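Can a Robot Do Your Chores Yet?

Every Sunday at my house, somebody has to empty the dishwasher. And every Sunday I think the same thing: why isn't there a robot for this? We have phones that can talk! We have cars that can park themselves! So why am I still the one standing there with a wet spoon in my hand?

I decided to find out. I write about science for kids, so I get to call people up and ask them nosy questions, and one of the people I called was Ingvar Hjaltadóttir. Ingvar works with robot arms that pack and unpack things, and he's very patient with people who ask him about spoons.

First, the good news

You might have some robots at home already. A dishwasher is a kind of robot if you squint (Ingvar says you have to squint pretty hard). So is a washing machine. The first electric machines for washing clothes were around more than a hundred years ago. My great-grandmother was born in 1908, and when she was little, laundry day at her house meant a tub, a washboard and very sore knuckles. She would have fainted with joy if you'd shown her the button I push.

But think about what those machines really do. The washing machine doesn't pick your socks up off the floor. It doesn't check your pockets for crayons. You do all that, and then the machine does the one part that's the same every time, which is sloshing.

Sloshing is easy for machines. Picking up is hard. If you only remember one thing from this page, make it that!

Why is picking up so hard?

Try this. Put a grape, a T-shirt and a book on the floor. Now pick up each one.

Easy, right? But your hand did three completely different jobs. You pinched the grape just enough to hold it without squashing it. You grabbed a handful of the T-shirt, and it went all floppy, and you didn't even care. For the book you slid your fingers under the edge. You never had to stop and plan any of that, because you've been practicing since you were a baby and dropping your cup off the high chair.

A lot of robot arms don't have a hand like yours. They have a gripper, and the kind Ingvar uses has two fingers that open and close like a clothespin. Now try the grape, the T-shirt and the book again, but this time use only two fingers, keep them straight, and wear a thick mitten. (Maybe do the grape over a plate.)

That's closer to what it's like. Some grippers do have sensors that can feel a push, but it's nothing like having fingertips.

Boxes are a puzzle too

Lots of work in factories and shops comes down to taking things out of a box and setting them somewhere else. You've done it every time you unpacked groceries. Robots can be great at this if the box is always in the same spot and everything inside it is always in the same place. Then the arm just repeats one move, all day long, and never asks for a snack.

Trouble starts when things change. A flap can flop over. The box can get bumped a little to the left. There might be foam inside, and the foam can be dark, and the thing you want can be dark as well, so it's tricky for a camera to tell which is which.

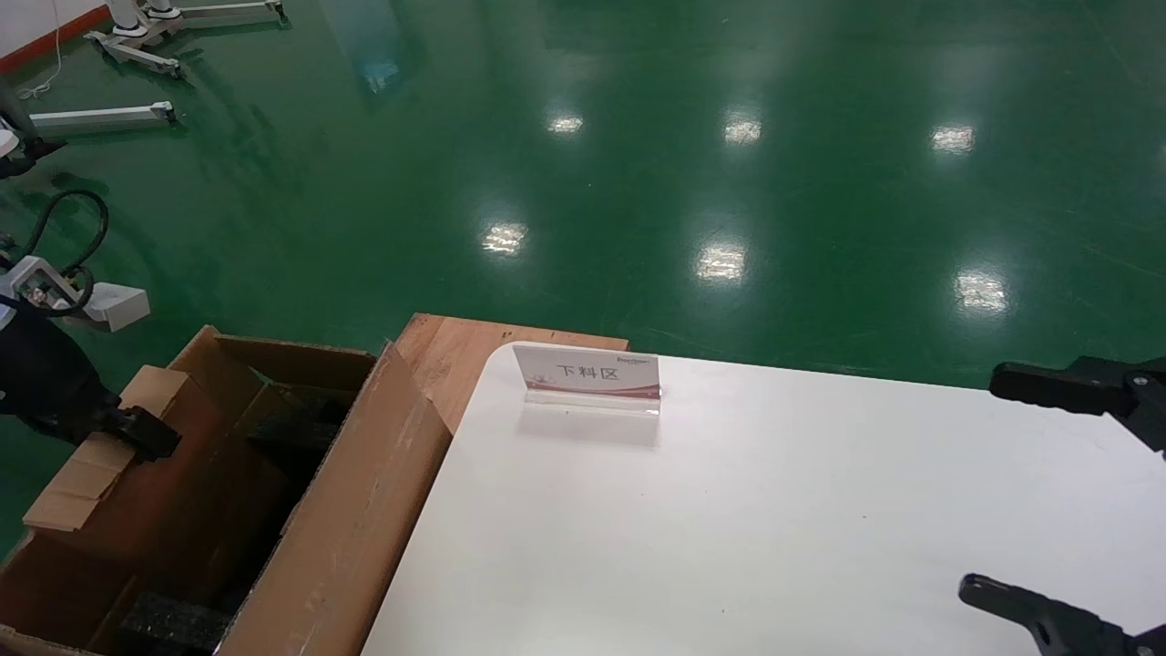

An open box with dark foam inside, next to a flat white table. The Chinese sign, 下料区, marks the unloading area.

See how shiny the green floor is? Those white patches are reflections of the ceiling lights. You know that right away because you've seen a million shiny floors. A robot's camera just gets a bunch of bright spots, and the robot has to be taught that they aren't things lying around waiting to be picked up.

And look at the flaps of the box. One stands up tall and one is bent over. To get something out, an arm has to go in over the sides without crunching them. You'd just push the cardboard out of the way with your elbow. Most robot arms have never learned the elbow trick.

So how do robots learn?

One way is by being shown. A person steers the robot's arms through a job while the robot keeps a record of everything it sees and every move it makes. Then they do it again. And again! Ingvar told me he once did the same unpacking job 239 times in one week in November. I asked him if he got bored and he said he got bored at number 33.

After all that practice the robot tries it alone. Sometimes it does beautifully, and sometimes it closes its fingers very carefully on nothing at all and then sets the nothing down on the table. I laughed for a long time when he told me that, but babies do that kind of thing too, and they turn out fine.

OK, but what about MY chores?

I made Ingvar go through the list with me.

Vacuuming: yes, mostly. Robot vacuums are pretty good, as long as you pick up your socks first (there are those socks again).

Folding laundry: sort of. Robots can fold shirts, and some have gotten good at it, but plenty of them are slow and a twisted-up sleeve can ruin their day.

Emptying the dishwasher: in labs, some robots can do parts of it. In your kitchen, with your grandma's wobbly teapot and the lid that doesn't fit anything? Not something he'd bet on just yet.

Making the bed: he made a face. A blanket is really just one giant floppy T-shirt.

Feeding the cat: a feeder with a timer can drop the food in the bowl. It can't scratch the cat behind the ears, and my cat would like everyone to know that this is part of the job.

Something to try at home

Pick one chore and write down every single step, as if you were telling a robot that knows nothing. "Put the cup away" won't do. Where's the cup? Which way up is it? Is the cupboard door open? What if there's already a cup there?

I tried it with setting the table and ended up with 203 steps, and I'd forgotten the forks.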